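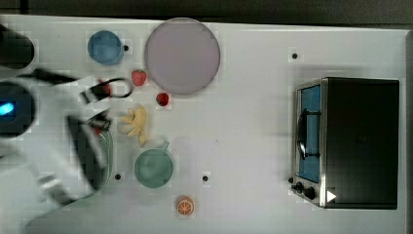
Notes from the Koster open day

Koster opened its manipulation lab to outside visitors for an afternoon in September, and I went. I write control software for packaging lines, where every part arrives in a known orientation at a known time, so I have a professional interest in people who work without those guarantees. These are my notes, lightly edited. I skipped the building tour and spent nearly all of my time at one station.

The station

It is a tabletop cell with a single white arm and a gripper with black fingers. The table is white. The task set is kitchen work at toy scale: a blue cup, a sage-green mug, a large pinkish plate, a dark dish with a green rim, toy food (two strawberries, a banana, an orange slice), and a compact toaster oven at the right with its door facing the arm. The overhead view was on a monitor beside the cell, which turned out to be the best place to watch from. From the visitor side of the rail the arm blocks half of what you want to see.

The software stack is called Jisora. It takes a short typed instruction, the overhead view and the joint states, and outputs motion targets for the arm. Guangming Tian ran the demonstration and typed the instructions himself. Visitors could suggest them, within limits I will get to.

What it was asked to do

The first instruction I saw was to move the green-rimmed dish. For a parallel gripper this is a less pleasant problem than it sounds. A dish gives you three choices: pinch the rim from above, go in low from the side, or push it somewhere it can be pinched. Jisora went for the rim. The first approach was slightly off in yaw, the fingers touched the rim, and the arm backed off a few centimeters and tried again with a corrected wrist angle. The second grasp held. The dish went down near where it was wanted, with one end landing before the other.

I asked whether the retry was scripted. Tian said it was not a separate routine. The training set contains demonstrations in which the operator fumbled and recovered, and they were left in on purpose. An earlier version had been trained on clean runs only, and when it missed a grasp it would carry on to the drop location with nothing in the fingers, open them, and report success. I have seen the same failure in pick-and-place code written by people, including mine.

Next came the food. "Put the strawberries on the plate" worked on both, in order of distance from the gripper. The banana was slower. It was lying pointed toward the mug, and the arm hesitated over it long enough that a visitor behind me asked if it had crashed. It had not. The policy was alternating between two grasp angles, and you could follow this on the monitor as a small rotation back and forth at the wrist. After maybe ten seconds it picked one. The banana was set on the plate across one of the strawberries, rolled off it, and stayed on the plate.

The mug was the best of the set. Its handle was pointing up and to the right in the overhead view, away from the arm, and the gripper took it by the wall with one finger inside. I would have done the same. Going for the handle from that side would have meant swinging the wrist most of the way around.

The toaster oven

Everyone wanted to see the toaster oven. The door was attempted four times while I was there and opened on three. The handle is a dark curved bar, and the arm has to hook it and then follow an arc it has no direct measurement of. There is no force sensor at the wrist. They infer contact from motor current, which is cheap and noisy, and when the arc estimate is wrong the gripper slips off the handle and the door closes again.

On the failed attempt the gripper slipped twice, and Tian stopped the run from the keyboard. He did not restart it from the same pose to get a better result for the audience. He drove the arm back to its home position, typed the same instruction, and the next run worked. I appreciated the procedure more than the success.

The knobs are out of scope. I asked. Turning a small knob needs a grip aligned with the knob's axis, and the arm cannot get into that pose at the oven's present location without coming close to a joint limit. They could move the oven. They have not, on the grounds that all their existing door data was recorded with it where it is. I would probably make the same call and complain about it for a year.

Numbers

Adebayo Bassey, who looks after the data side, had a printed sheet and gave me a copy. The current model was trained on 3969 demonstrations at this cell. Of those, 2488 involve only the food and dishes. The remainder involve the oven in some way, even if it is just a door left open as an obstacle. A previous release used 3398 in total, so the growth since then is modest, and Bassey said most of the new recordings are recoveries of the type described above.

There are 14 instruction templates. This is the limit on visitor suggestions I mentioned. You can rephrase a template freely and it generally copes. You cannot ask for something off the list. A visitor asked for the cup to be placed upside down on the plate, and the arm placed it right side up, without any indication that part of the instruction had been dropped. Tian noted it on his pad. I think this is the most serious problem I saw all afternoon, well ahead of the door. A slipped grip is visible to the operator. A silently discarded modifier is visible only if you happen to be checking for it.

Cycle time: I did not get a proper figure. By my watch a simple food item took between 12 and 20 seconds from instruction to release. Slow by my standards, but speed was capped for the visitors and I was told the uncapped setting is not much used anyway. The camera loop is the bottleneck.

Details of the hardware

A few things that will interest only people who build these.

The tabletop has small black holes in it. I assumed fixture points and did not confirm. More relevant is that the oven does not seem to shift when the door is pulled, so it is held down somehow.

There is a thin black cable that makes a free loop out past the gripper. It hangs well into the workspace. I watched it come near the strawberries more than once. On a production machine I would have it in a sleeve and clipped along the forearm before the first power-up. Bassey's answer was that a clipped cable had fatigued at the wrist, and the loop has lasted longer. Fair, but I would want to see a swivel tried first.

One of the joints has a small blue light in the middle of it. It stayed blue for everything I saw, including the stopped run, so either it is a power indicator or the keyboard stop does not count as a fault state. I meant to ask and forgot.

Lighting is diffuse and constant. A white table under flat light is generous to the vision side, and they said so without being pushed. There is a second cell with a patterned surface, which was powered down for the day. The results there are apparently worse and I was not given a number.

The overhead stream is compressed, and on the monitor you can see blocks in the white areas. I asked whether the policy gets the same stream. It does. Bassey had tested with an uncompressed feed and saw no change in success on the food tasks. He had not repeated the test on the door.

The other stations

I gave these less time than they deserved.

Danladi is a bin-sorting project with a suction tool. It ran continuously and well, and drew a smaller crowd for that reason. The sorting logic is conventional: segment, rank, pick. I talked to the engineer about vacuum leak detection for a while and got one usable idea about thresholding on the rate of pressure change in place of the absolute value. I intend to try it on our carton erector.

Prerkier is a teleoperation rig, and it is what the tabletop demonstrations are recorded with. Visitors could try it. I had a turn and moved a wooden block into a tray on my third attempt. The latency is low enough to forget, but the lack of touch feedback is not. I closed the gripper much harder than needed every time. If all the operators do that, the habit will be in the data, and I did notice that the tabletop arm squeezes the toy food fairly hard.

What I would want to see next year

The door with the oven moved ten centimeters in any direction. I suspect the success rate falls a long way, and it would be more informative than another object on the table.

Some form of refusal. If an instruction contains a word the model is going to ignore, it should say which one. Even a crude check of the typed text against the 14 templates would have caught the upside-down cup.

A rate over a few hundred unattended runs, with the resets done by the arm. The resets at the open day were done by hand between instructions, and fairly carefully. The objects were spread out each time with clear space between them and a wide gap in front of the oven. I would like to see the plate pushed up against the cup and the mug in front of the door.

Parking is behind the building and the entrance is on the other side. Allow ten minutes for the visitor badge.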